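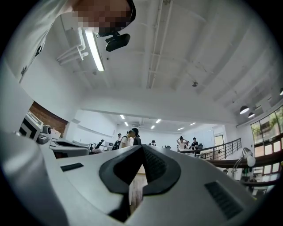 Peltness Hand Tool and Bench Arm

For teaching repeat jobs to a robot arm by doing them by hand

Product group: Teach and repeat
Supplied by: Ellcombe Workplace Automation
Part number: PHT-514

Overview

The Peltness is a two-part system for workplaces with a lot of small, repeated handling work. The first part is a hand-held gripper. A member of staff holds it and does the job as they normally would, picking up, placing, sorting or packing. The second part is a bench arm with the same gripper fitted to the end of it. The arm is trained on the recordings made with the hand tool and then takes over the parts of the job it can do reliably.

No programming is needed from the people on the floor. They do need time set aside for recording, and they need to know what the recordings are for. Both points are covered further down this page, and we ask buyers to read them before they ask for a price.

What it is used for

Most of our customers use the system for one of the following:

Filling and emptying trays
Putting finished items into sleeves, bags or small cartons
Sorting returned goods by type
Laying out kits of parts for assembly
Clearing a bench at the end of a run

It is less suited to work with thin loose sheets, anything sticky, or anything that has to be turned over in the fingers. The gripper has two sides that close on the item. It does not have fingertips, and jobs that depend on fingertips should stay with people. If you are unsure, send us a few of the items and we will try them at our Lalside workshop before you order.

How the work is recorded

One person holds the tool and carries out the task from start to finish. A single run of a short task usually takes under a minute. The operator presses the button once to start, does the job, and presses it again to stop. If an item is dropped or the run goes wrong, a long press marks it as a discard, and it is left out of the training set.

Several people can record the same task. We recommend this. Two people rarely reach for a box in the same way, and an arm trained on one person's habits tends to struggle when the box is a little out of place. Start each run with the items in slightly different positions.

Plan for sessions of 18 minutes with a proper break afterwards. The tool is balanced for either hand but it is still heavier than the item being picked up, and wrists get tired. Operators should swap hands or swap over with a colleague between sessions. We do not supply the system to sites that intend to have one person recording for a whole shift.

What the arm does

Once a task has been trained, the bench arm is fixed at the same height the task was recorded at and set going. It works more slowly than a practised person. On tray filling it will usually manage around 70 per cent of the pace of an experienced member of staff, and it keeps to that pace. When it cannot make a pick after three tries it stops, shows an amber light and waits. Someone then has to go over, sort out the problem and press resume.

That someone is part of the cost and should be counted as such. On a new task the arm will stop often in the first week. Please do not plan to take a person off the bench from day one.

What changes for staff

We get asked about this more than anything else, usually by the people who will be working beside the arm, so it is set out plainly.

The job changes from doing every item to looking after the ones the arm cannot do, keeping it supplied, and checking what comes out. Some people prefer this. Others find it broken up and would sooner have a steady run of work to get on with. It helps to let people move between the arm and a normal bench during the day.

Recording is skilled work. The people who are best at the task make the best recordings, and they are being asked to pass on something they may have taken years to get good at. Ellcombe's terms of supply ask the buyer to state in writing, before recording starts, what will happen to the hours the arm frees up. We do not tell you what the answer should be. We do want the staff to have seen it.

At Setiawan, a print finishing and mailing firm that has had three bench arms since July, the staff asked for two things before they would record: that recording time be paid at the training rate, and that the arms not be used to set targets for the hand benches. Both were agreed. The arms there now do sleeving and tray filling. The hand benches do short runs, odd sizes and anything for a customer who has changed their mind, and that is still most of the week.

The firm's one complaint to us concerned noise. The fan in the bench unit could be heard across a quiet room, and it has since been changed for a slower one on all new units. Earlier units can be swapped free of charge.

Recordings and privacy

The hand tool records the movement of the gripper, the opening of the two sides and a wide view of the work. A wide view takes in other people and other parts of the room. You should assume that anyone nearby may appear in it.

Faces are blurred on the base station before anything is stored or sent. The blurring cannot be turned off by the customer. No sound is recorded. Recordings are kept under a task name and a number, with no operator name, and the software has no report that ranks or compares operators. We have been asked to add one and have declined.

A notice should be put up wherever recording takes place, and visitors should be told at the door. A notice to print is included in the welcome pack. Anyone may ask for a run to be deleted, and the shift lead can do this from the base station without contacting us.

In the box

Hand tool, one
Matching gripper head for the bench arm, one
Bench arm with clamp and amber light, one
Base station with power lead, one
Charging stand, one
Spare battery, one
Wrist strap, two sizes
Welcome pack with notice, record sheet and cleaning guide

Extra hand tools can be bought separately, and up to 10 can be used with one base station. Most sites find that two is plenty.

Space and power

The bench arm clamps to any firm, level worktop and runs from an ordinary wall socket. Keep the area within its reach clear of cups, phones and trailing leads. It slows down when something comes close and stops on contact, but it should still be treated as moving machinery, and your own risk assessment must cover it. We will supply the figures you need for that.

Lighting matters more than most people expect. Record under the same lights the arm will work under. A task recorded in the morning beside a window may give trouble on a winter afternoon, so record some runs at both times or fit a blind. Shiny packaging under a bright lamp is the most common cause of missed picks. Moving the lamp often cures it.

Care and cleaning

Wipe the housing with a damp cloth. Do not spray cleaner into the grille or the openings. Check the two sides close evenly at the start of each week: close them on a strip of card, and if the card slides out easily on one side, the tool needs adjusting. Instructions are in the welcome pack and the job takes a few minutes with the key supplied.

Gripper linings wear out. On daily use expect to change them every couple of months. They are sold in pairs and should be changed on the hand tool and the arm together — a worn lining on one and a new one on the other gives a poor match, and the arm will start to drop things.

Training and support

The price includes one day on site. In the morning we set up and record a first task with your staff. In the afternoon we run it on the arm and go through stops, resumes and deletions. We ask that the people who will use the system are there for the whole day, and that their normal work is covered.

Telephone support is open during working hours. There is a longer session every Thursday afternoon when you can send in a task that is giving trouble and have it looked at while you wait.

Hire and purchase

The system can be bought outright or hired by the month. Hire includes linings, batteries and repairs. If you hire first and buy within six months, half of the hire already paid comes off the price.

To arrange a trial at Lalside, use the enquiry form and tell us what the task is, how many people do it now, and whether they know you are asking. Bring one or two of them along if you can.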